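Right, I've finally read the whole count report from the Sarorine council by-election and I have thoughts. Good ones, mostly! Thread.

First, the result. 2,349 votes for the winner, 1,797 for second place. For a ward where people used to tell me they'd forgotten there was a council, that is a proper contest and I'm thrilled.

Turnout was up in every polling district except Dasta, and Dasta had the burst water main outside the school, so I'm letting them off. (If you queued at the Dasta school gate with wet feet and still voted, I salute you.)

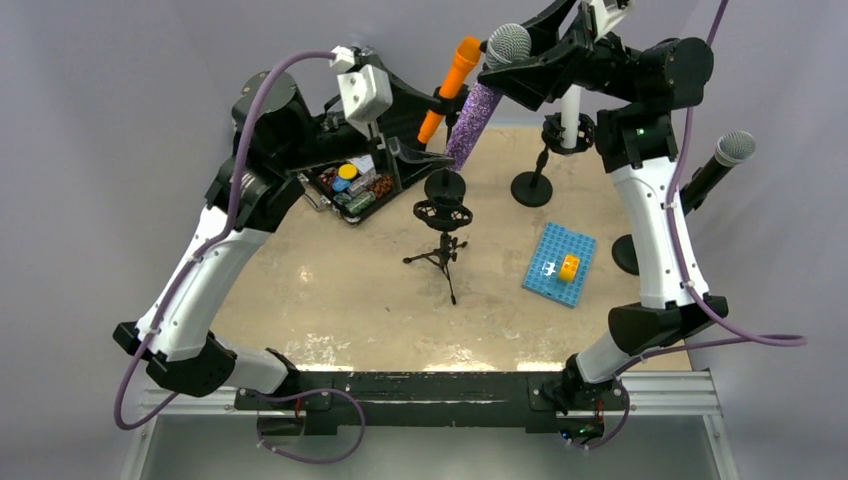 The bit I love most is the postal votes. Last time a whole batch went in the bin because people had put the wrong date on the form. This time only 176 were turned down across the ward — still too many, but the new form is so much clearer. Big letters, one box per thing. Whoever pushed for that, thank you.

And the agents from all sides agreed the bundles first time. No recount, no shouting, everyone home before the last bus to Pravex. I've been to counts where we were still there at breakfast.

Someone asked about the 4 ballot papers that were set aside at Morris Road. They're in the report, page nine. All had been torn at the fold, all were looked at by the returning officer with the agents present, and all were allowed. Lovely clear write-up, too.

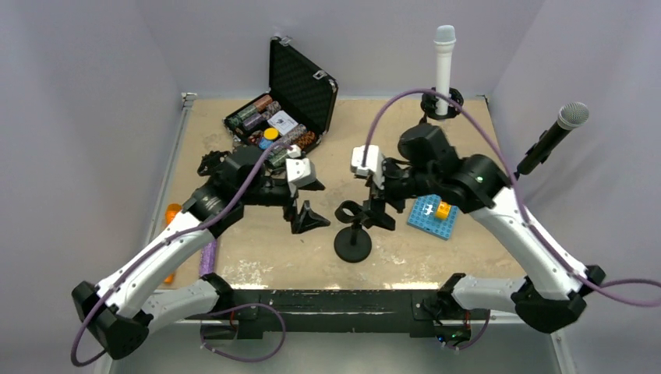

2 min read

Now the thing I'd like fixed before the full elections in April. The polling station at Morris Road has one ramp, round the back, and the sign for it was tiny. I walked past it twice and I knew it was there.

The council says it will look at signs and lighting together. Brilliant, do it. Evening voting in the dark is hard enough if you're pushing a buggy or using a stick.

Also please, please keep the late opening at the library. It was packed after work, and the queue was so cheerful!

If you want to read the report yourself, it's on the notice board in the library and at the front desk of the town hall. Ask for the long version, the short one leaves out the polling district figures.

22 December 2024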